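Uvum Round Bin, small, review: a bin, for putting things in

I have owned this bin for seven months, which I think qualifies me to have opinions on it. Before that I had a carrier bag hung on a door handle, and before that I had a partner who took a dim view of carrier bags on door handles, so you can see the direction of travel.

Uvum make the Round Bin in three sizes. Mine is the small one, for a room that doesn't generate much rubbish in theory. There's no lid, no pedal, no sensor and no app. You buy it, you put a bag in it and it waits. I paid £16, and there was a moment at the checkout where I wondered what a £16 bin does that a £4 bin doesn't. I'll get to that, although the answer may disappoint the marketing department.

What arrives

A bin, inside a box you could comfortably have posted a bin-and-a-half in. Also a leaflet in eleven languages which says, in the English bit, "Place bag. Fold edge." I have followed these instructions to the letter ever since and have no complaints about the documentation.

Mine lives on the floor in the plant corner, which was an empty corner until I was given a cutting two winters ago and lost control of the situation. It's a tiled floor, the sort pretending to be wood, laid on the diagonal by whoever had the place before us. The diagonal matters because every round object looks faintly off-centre on it wherever you put it, and I spent an evening nudging the bin about before accepting that the floor had won.

Bags and the folding question

The small Round Bin takes what Uvum call a Size S liner. They would like you to buy theirs. I did buy one roll, out of politeness, and they're fine: they fit, they're white, and they cost the sort of money that makes you want to empty the bag out and use it again. Since then I've been using light blue ones from Latier, a brand I had never heard of until the hardware shop on the corner stopped stocking everything else. They're a bit too big. This turns out to be the whole secret of a lidless bin. A bag that's a bit too big can be folded right down over the rim, and a folded rim stays put when you drop something heavier than a tissue on it. The Uvum liner, being the correct size, has a narrow little cuff which lets go the first time you throw a teabag from the armchair.

Does a blue cuff look nice on a bin in a carefully white corner? It does not. I have been told this. Uvum's website shows the bin with no bag in it at all, next to a linen chair and one pear, and I can only assume those people carry their rubbish about in their pockets. 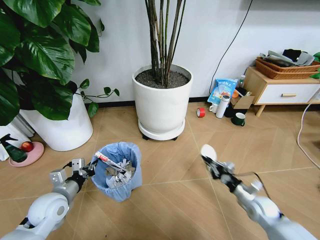 Capacity, then. The listing says seven litres and I have no reason to doubt it, but litres are a silly way to measure a bin unless you're planning to fill it with soup. In my life it holds the post that didn't need opening, kitchen roll, the foil off things, and whatever the bathroom sends through. If everything is scrunched up tight it lasts most of a week. If everyone just lets go of a piece of paper in the general direction of the bin, as is the custom here, it's full in two days and you can push it down to half with one hand. Scrunched paper springs back. You push it down at breakfast, and by lunch it has had a rethink.

The opening is small. If you're fairly close and paying attention, this is no problem. If you regard the bin as a sporting target, be ready for some walking. My success rate from the armchair started out dreadful and has settled at merely poor, and the misses go one of two ways: behind the bin, against the skirting board, or into the bamboo. I call it bamboo. It's a tall, thin thing that goes straight up and has never once behaved like the label said it would, and there's gravel in the top of its pot, so a receipt that lands in there is at least easy to see.

Awkward items

Tubes are the real test of a small bin, in my view. Toothpaste, hand cream, that ointment you only use for one thing. A tube that has been squeezed flat at one end is still a stubborn object at the other, and in a narrow bin it goes in at an angle and props itself up on the paper like someone leaning on a bar. The Round Bin copes if you post it in end first. Dropped flat, a long one will straddle the scraps and sit there with its cap showing until you give it a shove.

Yoghurt pots: yes, if you're not proud. Pizza box: obviously not, although I have watched an adult try. Plant clippings: better than you'd think. The pothos next door to it drops a leaf now and again and throws out vines in all directions, and when I trim it the bits coil down into the bin quite willingly. I should say they belong in the compost. I should say a lot of things.

Stability

Less good. The bin weighs next to nothing, and with only paper in it a passing vacuum cleaner will take it for a ride. I've knocked it clean over twice, both times with the hose, both times just after it had got properly full. A heavier base would fix this. So would a ring of rubber underneath, because on smooth tiles it skates. I've read a suggestion that you put a stone in the bottom, under the bag, and I tried that with a handful of pebbles in an old sock. It works. You do then own a bin with a sock in it.

Contrast this with the planter behind it, which sits on a Hurkent rolling stand, a round white saucer on small black castors. I bought that at the same time and in the same fit of organising. The stand claims to take 80 kilos. I can't verify the figure without standing on it, and I have a sensible streak. What I can report is that the castors roll easily across the tiles and then catch on the grout lines, so that moving the big pot is a smooth glide with a small jolt every so often, like a budget airline. Still worth having. Before the stand, cleaning behind that pot happened at Christmas and when guests threatened it.

So in this corner the thing I'd like to stay still slides about, and the enormous pot of soil with wheels on stays exactly where it's told. Make of that what you will.

Cleaning

Wipes down in seconds. I rinse it in the shower once a month. It had a smell in November which I blamed on the bin for some time, and which came from a satsuma behind the radiator. Apologies to Uvum for what I said.

If your bags leak, you'll find there's a seam round the inside at the bottom that collects whatever has leaked, and an old toothbrush is the tool for that. Mine has collected one lot of cold tea and something orange.

The competition

I looked at two others before buying and have lived with one of them since, at my sister's. The Duangkaew is a woven basket sort of thing, very handsome, and it makes any room look as though the owner goes on retreats. You can't see the bag because there's a removable inner ring to tuck it under. You also can't clean it. Crumbs go into the weave and are never seen again. It's nearly twice the price and I'd say it's a bin for people who throw away only ribbon.

The other was a steel pedal model from a shop I won't name, which had a lid that came down with a bang you could hear from the garden. Perfectly good in a kitchen. In a corner with two plants and a heater it looked like it had come to read the meter.

I did also consider the cheapest plastic one from the supermarket. Having now examined the £4 bin at some length at a neighbour's, I can say the £16 bin is rounder. It has a smoother rim, so the bags don't snag and split when you lift them out, and that has probably saved me a roll of liners. It doesn't buckle when you pick it up with one hand. Whether that's £12 of improvement I leave to your conscience. There are over 300 reviews on the shop's page and a good number of them are one star from people who were expecting a lid.

Would I buy it again

Yes, with a slight sigh. It holds rubbish, it fits in a gap, it's easy to empty, and after seven months the only marks on it are from the vacuum cleaner. I'd want a rubber foot on the bottom and I'd want the medium if more than two people were going to use it. Get bags one size up and fold them over properly.

Good: smooth rim, easy to clean, small footprint, not ugly
Less good: slides on tile, tips when knocked, own-brand liners are dear and too neat
Four out of five. The missing star is for the sock.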